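7월, 오후 4시 넘어서 씀

블록 밀기 언어 조건 정책, 재현 실험 메모. 나중에 내가 다시 읽을 거라서 결론처럼 보이는 문장은 되도록 안 쓰려고 한다.

## 왜 다시 돌리나

Jerome이 지난번 공유한 표에서는 Festik 정책이 "파란 큐브를 빨간 별 쪽으로 밀어라" 같은 지시를 거의 다 따르는 것으로 나온다. 숫자는 좋다. 너무 좋아서 마음에 안 든다. 학습 데이터가 시연 600개인데, 그중 초기 배치가 얼마나 다양한지는 표 어디에도 없다. 로그를 몇 개 열어 보니 시작할 때 목표 블록이 이미 기준 블록 근처에 있는 경우가 자꾸 나온다. 이러면 팔이 대충 휘저어도 성공으로 잡힌다.

의심하는 것 두 가지.

- 정책이 문장을 읽는 게 아니라 배치만 보고 제일 그럴듯한 동작을 하는 것 아닌가
- 성공 판정 거리가 느슨해서 우연히 닿은 것까지 세고 있지 않은가

Maribeth는 둘 다 아닐 거라고 한다. 근거를 물었더니 "영상 보면 알아"라고 했다. 나도 영상 봤다. 잘된 것만 모아 놓은 영상이었다.

## 설정

- 정책: Festik, Jerome이 준 체크포인트 그대로. 추가 학습 없음
- 비교군: 같은 체크포인트에 문장만 빈 문자열로 넣은 것, 문장을 무작위로 섞은 것
- 시드 3개
- 한 에피소드 제한 시간은 Jerome 설정과 동일
- 제어 쪽은 Stadar 스택 그대로 사용. 건드리면 또 그 탓을 하게 되니까

판정 스크립트는 내가 새로 짰다. 기존 것은 블록 중심끼리의 거리만 본다. 별이나 육각은 방향에 따라 맞닿았을 때의 중심 거리가 달라지는데 그걸 전부 같은 값으로 자르고 있었다. 새 스크립트는 윤곽 사이 거리로 본다. 물론 내 스크립트에도 버그가 있을 수 있다. Jerome에게 리뷰 부탁함, 아직 답 없음.

## 오전에 한 것

빈 문자열 조건부터 돌렸다. 원래는 성공이 거의 없어야 한다. 그런데 구 판정으로는 성공이 꽤 나온다. 새 판정으로 다시 채점하면 많이 줄지만 0은 아니다. 남은 성공을 하나씩 봤더니 두 블록이 처음부터 가까웠던 에피소드에 몰려 있다. 첫 번째 의심 쪽으로 기우는데, 시드 하나만 본 것이라 아직 아무 말도 못 한다.

문장 섞기 조건은 중간에 끊었다. 로그에 원래 문장이 저장되고 섞은 문장은 저장이 안 되고 있었다. 내 실수. 2시간 날림.

Aquino 시뮬레이터 결과와도 비교해 봤는데 여기서는 문장 조건의 차이가 훨씬 크게 나온다. Maribeth는 이걸 정책이 언어를 쓰는 증거로 본다. 나는 시뮬레이터의 초기 배치가 더 고르게 퍼져 있어서 그렇다고 본다. 둘 다 맞을 수도 있고, 지금 자료로는 구분이 안 된다.

## 배치를 어떻게 나눌까

제일 시간을 많이 쓴 부분. 무작위로 뿌리면 매번 조건이 달라져서 비교가 안 되고, 손으로 고르면 내가 보고 싶은 결과 쪽으로 고르게 된다. 절충안으로 먼저 군집형과 분산형으로 나누고, 각각 안에서 지시문을 무작위로 뽑기로 했다.

군집형에서 궁금한 건 붙어 있는 블록 중 하나만 골라 떼어 낼 수 있느냐다. 파란 큐브, 파란 삼각기둥, 빨간 별, 빨간 원기둥이 서로 닿아 있으면 색만 보고 밀어서는 원하는 것 하나만 움직이기 어렵다. "빨간 별을 노란 육각기둥 쪽으로"라고 했을 때 원기둥까지 끌고 가면 그건 성공인가? 기존 판정은 성공으로 친다. 나는 따로 표시하기로 했다.
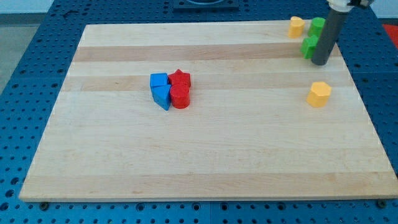
## 다음에 할 것

- 섞은 문장이 로그에 남도록 고치고 처음부터 다시
- 군집형 배치마다 5회 반복, 지시문은 미리 뽑아 파일로 고정
- "같이 끌려온 블록" 항목을 판정표에 추가
- Trustia 주석 도구로 일부를 사람이 직접 채점해서 새 스크립트와 맞춰 보기. Maribeth와 내가 따로 하고 서로 결과는 안 보기로 함
- Jerome에게 학습 시연의 초기 배치 분포 달라고 다시 말하기. 이게 없으면 위의 얘기는 다 추측이다

그때까지 발표 자료에 "언어 지시를 이해한다"는 문장은 넣지 말자고 했다. Maribeth는 아직 동의 안 함.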